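Ticket 1724 – Sorting policy leaves last block unplaced
Project: Listine
Opened by: Vernon MacLeod
Assigned to: Maëlle Bergeron
Status: Open, fix under test
Date opened: 15 May 2022

Summary
Colour grouping on the wooden board scores well until the final block. The policy brings the arm down beside it and then stays there until the episode times out. The trained model is the one from the April data, no changes to weights.

Steps to reproduce
Load the Listine checkpoint, set the instruction to "group the blocks by colour" and start with the blocks scattered. Timeout is 900 control steps. Fails on most runs where red is left until last, and I haven't seen it when red goes first.

Vernon MacLeod
First thought was calibration, so I reran the Poduval hand-eye routine. Error came back at 2 mm, well inside what we allow. Swapped the tool offset file for the older one as well and got the same behaviour. Logs are in the Kotex share under the ticket number.
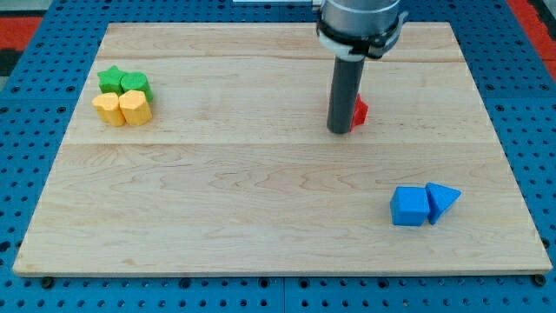
Tool down beside the red block, with green and yellow grouped to the left and blue at lower right.

Maëlle Bergeron
Don't think it's calibration either. Look at where the tool is against the red piece – part of the block is behind it from this view. The policy only gets the one camera, and the red patches past the far side of the table are a similar colour. I plotted the attention maps for 6 of the failed episodes and in four of them a good part of the weight sits in the top corners.

There is also a question about the instruction. Red has only one block, so there is nothing to group it with. In the training demos the operators always pushed a single block to a free corner, but we never wrote that down as a rule and the success check doesn't test for it.

Vernon MacLeod
Agreed on the check. Cropping the input to the board is easy, I'll do that first and leave the instruction alone so we only change one thing.

Update: crop is in the Dastier branch. First batch is running now. Please don't merge until Maëlle has compared the attention maps with the old ones.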